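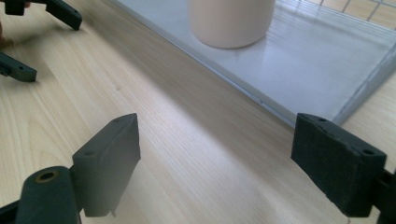 May 14, 2021

Madder vat, third round. Wool only this time, the Rajput two-ply, wound into skeins of 18 grams each and scoured last night. Left them soaking in plain water until I was ready.

Mordant: alum at 12 percent of dry weight, no cream of tartar. Babita Rana still thinks the tartar brightens the orange, and she may be right, but I want one full set without it before I change anything else. Brought the pot up slowly over an hour, held it below a simmer for another hour, turned off the ring and let the skeins cool in the liquor.

Dye bath: ground madder from the Troreo bag, the one opened in November. It has gone a bit lumpy. Sieved it and threw the lumps in a muslin bag with the rest. Tap water, plus a pinch of chalk. The second round had no chalk and came out brown at the ends, so that is the one thing I am checking.

Temperature is where I keep going wrong. The Draro thermometer reads high compared with the glass one, and I had been trusting it. Went by the glass one today and stayed at 140 F. Got distracted by a phone call and it climbed to 155 before I caught it. Lifted the lid, added a cup of cold water, back down in a few minutes. Noting it in case the browns show up again.

Skeins pulled:
A — 5 minutes. Pale peach, uneven near the ties.
B — 26 minutes. Good coral, the nearest yet to the Flimongate sample.
C — one hour. Brick red, slightly dull.
D — left in overnight with the heat off. Will look tomorrow.

The ties on A were too tight. I can see white bands where the dye never reached. Use the loose figure-eight ties on all of them from now on, and cut the old cotton ones off the skeins still in the drawer.

Rinsed A, B and C in water close to bath temperature. C bled for a long time and I gave up at the sixth rinse. Hung all three on the rack by the back door, out of the sun. Wet color means very little with madder, so no decisions until they are dry.

The bath still looks strong. Saved it in the lidded bucket for an exhaust round on the gray fleece — label is on the lid, please don't pour it out. It will keep a few days if the room stays cool.

To do: weigh what is left in the madder bag, cut a piece of B for the light test in the south window, ask Babita for her tartar amounts. Also need a new muslin bag. The seam on this one is going and there was grit in the bottom of the pot.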